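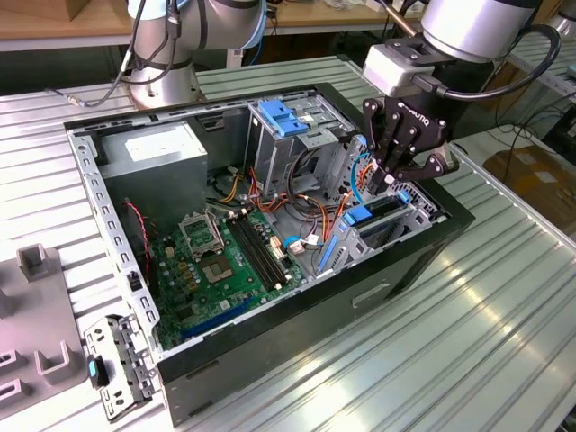 Lullach地区乡村阅览室与旧电脑再利用项目
第二期进展报告

提交对象：Lambert基金
执笔：Mekdes Adugna
日期：2021年3月3日

一、本期总体情况

本期工作从去年7月开始，到上个月底结束。按照资助协议，这段时间要完成的主要是四件事：把捐赠的旧台式机整理出来并送到各阅览室；完成阅览室管理员的第一轮培训；恢复因疫情停掉的成人识字班；把Stavach分点的借阅登记从纸本转到电子表格。前两件基本做完，识字班恢复了一部分，Stavach的登记工作落后于计划，原因在第五节说明。

目前项目覆盖26间阅览室，与申请书中的数目一致。其中有两间换了地址，一间从镇公所搬到了小学旁边的平房，另一间因为原来的屋顶漏雨，临时借用合作社的储藏室，预计雨季之后搬回。搬迁费用由当地承担，没有动用基金的款项。

上一期报告里基金方面提出过三个问题，即开放时间不固定、女性读者比例低、旧电脑的去向缺少记录。本期对这三个问题都做了处理，分别写在第三节、第四节和第二节。

二、旧电脑的接收与整理

本期共收到捐赠台式机393台，来源主要是Lullach的两所中学、地区税务办公室和几家私人公司。数量比预想的多，但机器的状况差别很大。学校捐来的一批使用年头最长，很多缺内存或硬盘；税务办公室的机器外观较好，硬盘按规定在移交前已经全部拆走，所以到我们手上时都不能直接开机。

整理工作由Gadisa Worku负责。流程和上一期相同：登记编号，清灰，开盖检查，把能用的内存、电源和处理器归类，再按阅览室的需要重新装配。今年多加了一步，每台机器在机箱内侧贴一张编号条，配件换到哪台机器上都要记下来。这一步很费时间，Gadisa一开始并不赞成，做了一个月之后他认为还是值得的，因为返修的时候能查到这根内存原来在哪里用过，出过什么毛病。

装好并送出去的机器平均分到各阅览室，较大的阅览室多分一些。没有装配的机器分为两类，一类留作配件，一类移交给地区的废旧电器回收点。移交时双方签单，单据复印件附在本报告后面。上一期没有做这件事，导致基金方面核对时找不到去向，这次已经补齐。

配件方面，最缺的是内存和小容量固态硬盘。老型号内存在本地很难买到，价格也不便宜，我们比较了几家的报价，最后从Stavach的一家二手店分两次买入。硬盘全部买新的，这是去年就和基金商量好的做法，旧硬盘的故障太多，送到偏远的阅览室以后再跑一趟修理，油费就超过了硬盘本身的价钱。
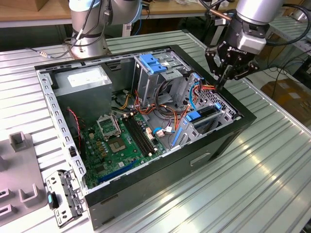
运输由Lorkell公司承担，仍按去年的合同价执行。Lorkell有一辆车在本期中间停驶了五个星期，影响了北边几间阅览室的送货。我们和他们协商后，改为搭乘他们送化肥的班次，机器用旧毯子和纸箱包装，到货检查时有一台显示器外壳开裂，屏幕没有问题，其余完好。合同里关于延误的条款写得太笼统，下一期续签时准备改写，把最长等待天数写进去。

供电是一个老问题。较远的阅览室每天停电数小时，台式机没有后备电池，登记到一半断电，数据就丢了。我们给每间阅览室印了一张操作说明，要求每录入一页就保存一次。这个办法很原始，但丢数据的情况确实少了。是否购置小型不间断电源，要看下一期的预算能不能安排。

三、阅览室的开放与管理员培训

关于开放时间不固定的问题，我们从去年秋天起要求每间阅览室在门口张贴时间表，由管理员自己定，定下来以后三个月内不改。大多数管理员选择了下午和傍晚。有几位同时在种地或做小生意，农忙时候很难保证白天开门，我们同意他们把时间压缩，但必须按照贴出来的时间执行。

Letay Ambaye每个月抽查几间，事先不通知。抽查结果是，贴了时间表的阅览室大部分按时开门，有四间在抽查时关着，其中两间管理员生病，另外两间没有说明理由。后两间已经由Letay当面谈过，其中一间随后换了管理员。

第一轮培训在Lullach的教师活动中心举行，参加的有44人，包括现任管理员和准备接任的人。培训分成几个小班，每班上四天，主要内容是图书分类、借还登记、电子表格的基本操作和简单的设备维护。教材由Yabsira Negussie编写，用了很多本地阅览室里真实的登记页作例子，学员反映比上一期的教材容易懂。

有些地方需要改进。电子表格部分安排得太紧，年纪大的学员跟不上，最后一天只好请学得快的人坐在旁边带。图书分类部分又讲得太细，乡村阅览室的书不多，用不到那么多层级。Yabsira正在修改教材，分类部分会缩成一页纸，多出来的时间留给表格练习。

培训补贴按出勤天数发放，全部有签收。有三位学员家在山里，来回要多住一晚，多出的住宿费从机动经费里支出，已在财务表中单列。

四、读者与成人识字班

各阅览室的读者仍以小学高年级和中学生为主，放学以后来得最多。去年学校停课期间人数一度很少，复课后慢慢回升。学生最常借的是故事书、数学练习册和考试参考书。农业类的小册子借出不多，但在阅览室里翻看的人不少，管理员没有登记这一类使用，所以借阅数字反映不出来。

女性读者比例低，我们原来以为主要是开放时间不合适，后来Letay在几个村里访谈，听到的说法不完全一样。有的妇女说傍晚要做饭，有的说阅览室里总坐着一群男孩子，不愿意进去，还有的说不认字，去了也没有用。针对这些情况，我们在六间阅览室试行了一个上午的妇女时段，由女管理员或者管理员的女性家属值班，允许带小孩。试行到现在，有四间坚持下来，来的人不算多，但比较固定。另外两间因为找不到合适的人值班停了，正在物色人选。

成人识字班从去年年底开始恢复。恢复后的班比疫情前小，每班人数有限制，桌子之间拉开距离，教师戴口罩上课。到目前为止报名的学员超过200人，能坚持到课程过半的大约六成。中途离开的多数是外出打工，也有因为家里老人生病的。Gebremedhin Kumsa负责识字班的教师安排，他建议把课程切成更短的单元，每个单元自成一段，学员中断以后可以从下一单元接着学，不必从头来过。这个建议我们准备在下一期采用。

教材仍然用地区教育局推荐的识字课本，另外补充了一些生活里用得上的材料，例如药盒说明、种子袋上的文字、汇款单和车票。学员对这些材料兴趣很大，有一个班整堂课都在讨论怎么填汇款单，原定的课文没有上完。教师们对此意见不一，有人担心进度，有人认为应该多上这样的课。目前由教师自己掌握，我们不作统一规定。
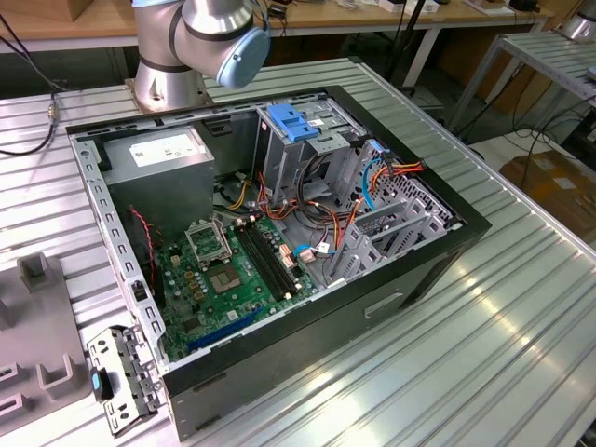 识字班的教师流动比较大，补贴低是主要原因。本期有三位教师离开，其中一位去了正式学校任教。我们从读完中学、在家待业的年轻人里补充了人手，安排他们先旁听两周再独立上课。效果如何要到下一次家访时才能看出来。

五、Stavach分点的登记工作

Stavach分点有本地区历史最长的一间阅览室，纸本登记保存得比较全，原计划在本期全部录入电子表格，作为其他阅览室的样板。到现在录入了不到一半。

落后的原因有几个。一是早年的登记本字迹褪色，有些页受过潮，粘在一起，要一页页揭开，急不得。二是不同时期的管理员用的格式不一样，有的记书名，有的只记编号，而对应的图书目录已经丢失。三是原来负责录入的两个人中有一人在秋天离职，接替的人到冬天才到位。

Mekdes在年初去了一趟Stavach，和当地管理员一起重新排了顺序：先录最近五年的登记，这一部分格式统一，也最有用；更早的登记本先整理、编号、装袋保存，是否录入以后再定。按照这个安排，最近五年的部分预计在下一期前半段完成。这与申请书中的承诺有出入，请基金方面审阅后答复。

六、经费使用

各项支出总体在预算范围内。设备配件一项略有超出，主要是内存涨价，超出部分由培训场地费的结余补上，教师活动中心这次免收了场租。运输费低于预算，原因是Lorkell停驶期间的班次没有计费。图书采购一项基本没有动用，书商的供货要推迟到下一期，款项仍留在专用账户里。

机动经费用于三项：前面提到的住宿费、识字班的口罩和洗手用品、一间阅览室的门锁更换。票据均已归档，随时可以查验。

七、下一期安排

下一期优先做的是图书补充。现有藏书中破损的比例偏高，尤其是低年级的图画书。我们已经请各管理员填写需求表，收回了大部分，还差北边几间。书目确定之后会先送基金过目再下单。

管理员第二轮培训计划放在雨季之前，避开播种。识字班按照短单元的方式重新编排，先在两个班试用。旧电脑的接收会控制数量，仓库已经没有多余的地方，以后只接受能够说明型号和年份的捐赠，附带硬盘的优先。税务办公室表示还有一批机器要淘汰，Gadisa会先过去看货，再决定收多少。

需要基金方面答复的事项有两件：一是Stavach登记工作的调整，二是能否允许把运输费的结余用于购买不间断电源。第二件如果同意，我们会另外提交报价和分配名单。

附件：移交单据复印件；财务明细表；培训签到表；抽查记录。

相关内容
第一期进展报告（Lullach地区）
旧电脑捐赠须知及型号要求
阅览室管理员手册（修订中）
成人识字班教师招募
Stavach阅览室旧登记本整理办法
运输合同续签说明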